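December 26, 2022

Slept until nine, which I haven't done since May. Coffee, two slices of Carol's fruit bread, then straight to the back room because I said I would get the table cleared before the new year and there are only a few days left to do it.

It has been the dumping spot since we moved the desk out. Receipts, two extension cords, the box from the Tudier lamp, seed packets, wrapping paper from yesterday, a bag of batteries that may or may not be dead. I put the batteries in a jar by the back door. The paper went in the recycling except for the big sheet with the pine trees on it, which is good for another year if I cut the corners off.

The receipts took the whole morning. I had let them go since spring. I sorted by month on the floor and then gave up and sorted by store. The Zesum bill for the boiler came to $443 and I had written $500 in the notebook, so either I rounded up or there was a second visit I don't remember. I'll ask Virgilio, he was the one home that day. The roof is paid off, $3,643 all told, and I put that receipt in the blue folder with the house papers and wrote PAID on the front. I was glad to see the end of that one.

Kristine called at noon to say they got home fine and the roads were clear past Sarmiento. She left her gray scarf on the hook. I told her I would mail it, and she said to wait until I come down. The kids are already fighting over the marble run. She wanted to know if I had used the soup pot yet and I had to say no, it is still in the box.

Lunch was cold ham and the last of the potato salad. There is far too much ham. I cut up half of it and froze it in four bags, and the rest can go in pea soup tomorrow, which would take care of the pot as well.

After that I washed the table down. Dish soap first, then plain water, then a dry towel. There was a ring from a paint can that I have been looking at for two years and it came up with baking soda and a good deal of rubbing. The tape marks along one side are harder. I got most of the glue off with cooking oil and left the rest. My shoulder had enough by then.

Trinidad stopped in at three to give back the cake tin and stayed an hour. She brought tamales, so now there are tamales and ham. She looked at the table and said it was bigger than she remembered. We talked about her sister's knee, and about whether the choir will go on without Iida, who is moving back to be near her mother. Trinidad thinks they will fold by Easter. I think Carol could lead it if somebody asked her properly – she knows all the music – but she won't put herself forward.

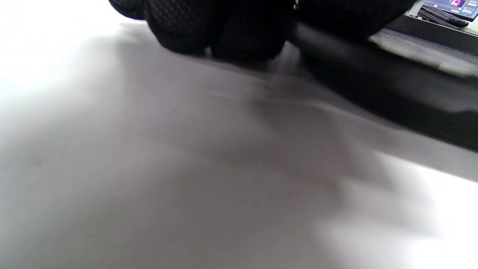

I want to keep the top clear this time. The plan is that nothing stays on it overnight except what I am working on. The sewing machine can live in the closet, and the Pivlow bins can go under the window where the desk used to be. One bin for mending, one for cards and stamps, one for whatever is left. I might buy a mat for it if I see one on sale.

Virgilio got in at five thirty, tired. He doesn't remember a second boiler visit either. He thinks I wrote down the estimate and never fixed it, and that sounds right. I crossed out the 500 and put in the 443. He ate three tamales standing up at the counter and then went to look at the gutter, came back, and said it can wait until it warms up.

Called Iida after supper. She has a buyer for the piano but not for the bookcase. I measured the wall next to the closet and it would fit there with two inches to spare, so I told her I would think about it. The trouble is getting it up the stairs. Virgilio made a face when I mentioned it – he carried the last one.

Started the thank-you notes and wrote five. I still owe Carol, Kristine, the neighbors across the road, and Virgilio's aunt, whose address I can't find. It was on the envelope and I think the envelope went out with the wrapping paper. I will look in the bin in the morning before the truck comes.

Peas are soaking. Ham bone is in the fridge, bottom shelf.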